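Lostosbridge Home Help
Forum > Kitchen and Household > Wood care
Posted Saturday, May 24, 2025
Viewed 1165 times

Maple chopping board gone rough and pale, is it worth saving?

ellon_flatdweller
I have a large maple board, the sort made from strips glued side by side. I bought it from Quansah, the kitchen shop in Illbridge, and it was lovely and smooth to begin with. I've washed it by hand with washing-up liquid nearly every day and never done anything else to it. Since March the surface has felt furry when it's damp and it has gone a dull, chalky colour in the middle. There is also a faint smell of onion that won't shift.

I've read that you can put olive oil on it, and my neighbour says to use varnish. The shop sells a board oil in a 125 ml bottle but it seems dear for what it is. It isn't cracked as far as I can tell, though one of the joins looks a bit darker than the others. Can I bring it back or should I just get a new one? It's heavy and I'd rather not carry another one home on the bus.

pantry_shelf
641 posts
Don't use olive oil. It goes off and the board will smell worse than it does now. Same goes for sunflower. I put my boards in the dishwasher and they split, so don't do that either.

oakandash
It is well worth saving. The furry feeling is the grain lifting. Maple does this when it gets wet again and again with no oil in it, and it comes off with sanding.

Let the board dry for two full days first, stood on its edge so that air gets to both faces. Then sand it with 120 grit paper wrapped round a flat block, always going along the grain. Wipe it with a damp cloth, let it dry, and the fuzz will come up again. Sand once more with 240 grit. You can repeat the damp cloth and the fine paper if it still feels rough, but twice is usually enough.

For the onion smell, do this before you sand. Scatter coarse salt over the board, rub it in with half a lemon, leave it for ten minutes and rinse. It won't get rid of everything, and the sanding will take care of most of what's left.

Then oil it. Food-grade mineral oil from the chemist is the same sort of thing as most of the bottled board oils, but read the label, as some have beeswax or lemon oil added. Put on plenty, both faces and all four edges, and leave it overnight. Wipe off what hasn't soaked in. Do that again the next night and the one after. After that, once a month will do, or whenever water stops beading on it.

Don't varnish it if you cut on it. The knife goes through the varnish and you end up with flakes in your food and water trapped underneath.

ellon_flatdweller
Thank you, that's very clear. I'll try the lemon tonight. Should I be worried about the darker join?

millrow_joiner
Probably not. On a glued-up board each strip comes from a different part of the tree, or a different tree altogether, so you get tan or honey-coloured bands next to nearly white ones. Oil makes the difference stronger, which surprises people. What you need to look for is a gap. Run a fingernail across the join, and if it catches, hold the board up to a window and see whether any light comes through. A hairline at the end of a join can be glued with a waterproof wood glue that is rated safe for food, and clamped for 24 hours. If it runs the whole length I would take it to someone with proper sash clamps.

I agree with the post above about the sanding, but I'd go to 320 grit on maple - it is a close-grained wood and takes a better surface than oak or ash.

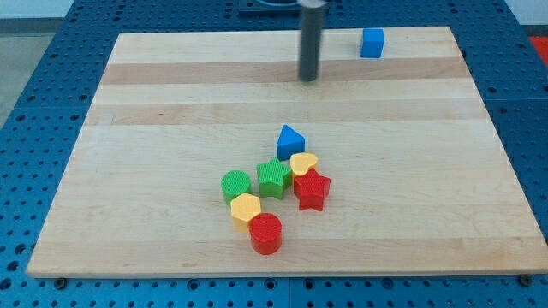 Oil the underside as often as the top, even if you never cut on it. A board that is oiled on one face only will take up water on the other and start to cup. If yours already rocks on the worktop, lay it hollow side down on a slightly damp tea towel overnight and check it in the morning. Small rubber feet help too, so long as the screws are stainless.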